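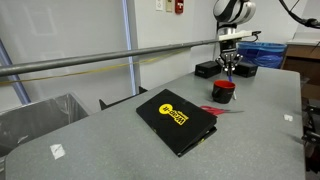
Last updated: April 2019

4. Resting places of small objects on shared tables

4.1 What we mean by a resting place

In the previous section we described the tables and the people who use them. Now we turn to the objects. A shared table has no drawer which belongs to one person, and in the Cosville building the tables have no drawers at all. Everything small must therefore stay on the surface, go into something that stands on the surface, or leave the room. We call a resting place any spot where an object is left when no hand is holding it. This definition is wide, and we chose it on purpose. An earlier version of our coding scheme, used in the Perron pilot, separated "stored" objects from "left" objects, and the two coders could not agree on this difference often enough. A pair of scissors lying beside a folder can be put there with care or dropped there in a hurry, and the observer who arrives later has no way to decide.

The observations were made over 6 weeks, starting in November, at 10 shared tables. In total we recorded 2266 resting places. Each record contains the object, the kind of support (bare table, container, or another object), the nearest other object, and the distance to the closest table edge in three classes. Objects fixed to the table or to the wall were not recorded, and neither were bags or coats.

4.2 Containers that were not made for the purpose

Pens and markers were the most usual content of a container, as one would expect. Less expected for us was the kind of container. Before the study, the Runov supply office had placed a low plastic tray on every table. The trays have three compartments and are wide enough for long scissors. During the first week they were used as intended on most of the tables. After this, the pens moved slowly to cups, and the trays were filled with receipts, keys and cable ties, or were carried away to a shelf.

A cup has several practical advantages over a tray. It takes little room on the table, it can be moved with one hand, and a pen in it stands up, so it can be seen and taken from any seat. Users mentioned also that a tray "closes" when a paper is put over it, and a cup does not. On the other side, a cup is a bad place for a single short pen, which leans against the rim and must be taken out with two fingers. It is also easily mistaken for a drink. In the written comments, two users said they had carried a pen cup to the kitchen together with the dirty dishes.

Scissors went into the cups much less than pens did. With the points down, the handles are heavy at the top, and a light cup may fall over. With the points up, most people find it unpleasant to reach for them. The usual solution was to lay the scissors on the bare table close to the cup. We coded this arrangement as "beside container". It was so frequent that we now think the cup works as a marker for the area around it: the scissors have no holder, but they have a neighbor, and the user who looks for them begins at the cup.

4.3 Flat objects as a boundary

Folders, binders and hardcover books take the largest part of the surface among the objects that we recorded. They are seldom parallel to the table edge. A person who sits down turns the folder toward the body to read or write, and when this person leaves, the angle often remains. For the next person the folder is a kind of border. Small objects collect along its sides, and sometimes a part of a tool is pushed under the cover. In our records, tools partly under a flat object were the ones which users described as "lost" most often, although they were still on the same table.

Empty or full product boxes behave in a different way. They were mostly found toward the sides or the back of the table, where they stayed for a longer time than other things. Some of them stood upright and others lay on a long side, even on the same table. Users were unwilling to throw away a box when they did not know if it was needed for a return, and they were also unwilling to open it. The result is that boxes keep their positions while folders, cups and scissors travel around them. For a short time we considered to leave boxes out of the analysis, but then the distances to the nearest object would be difficult to interpret.

Figure 3 gives a typical case of the grouping. The cup, black with a red interior, holds one pen or marker with a purple tip. The scissors lie by the cup with nothing under them except the table, and the folder is turned at an angle on the other half. The two black boxes are on the right side, one near the back edge and one, marked "ZED 2", closer to the front. Under our scheme the pen is coded "in container", the scissors "beside container", and the folder and both boxes "bare table".

Figure 3. Shared table with speckled gray top. Cup and scissors form one group; folder and boxes are coded separately.
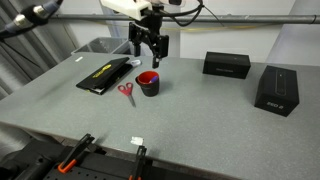 4.4 Return after use

The Custari labels, which were tested on three of the tables, ask the user to return each tool to a printed outline. We expected that the outlines would help most for the scissors, as these had no container. This was only partly so. When the outline was close to the cup, the scissors were returned to it in most cases. When the outline was put at the far corner, users ignored it after a few days and the scissors went back to the side of the cup. No change was seen for the pens.

Two limits should be mentioned. The observer visited the tables at fixed hours, so short movements between visits are missing from the data. Also, the cups were not the same in weight or height, and we did not control this. A heavier cup may accept scissors that a light one does not, and we plan to test this with cups of equal shape before the outlines are moved to the remaining tables.

Contact the editors | © 2019 Cosville Working Papers | Back to top

This site uses cookies to remember your reading settings. By continuing you accept their use.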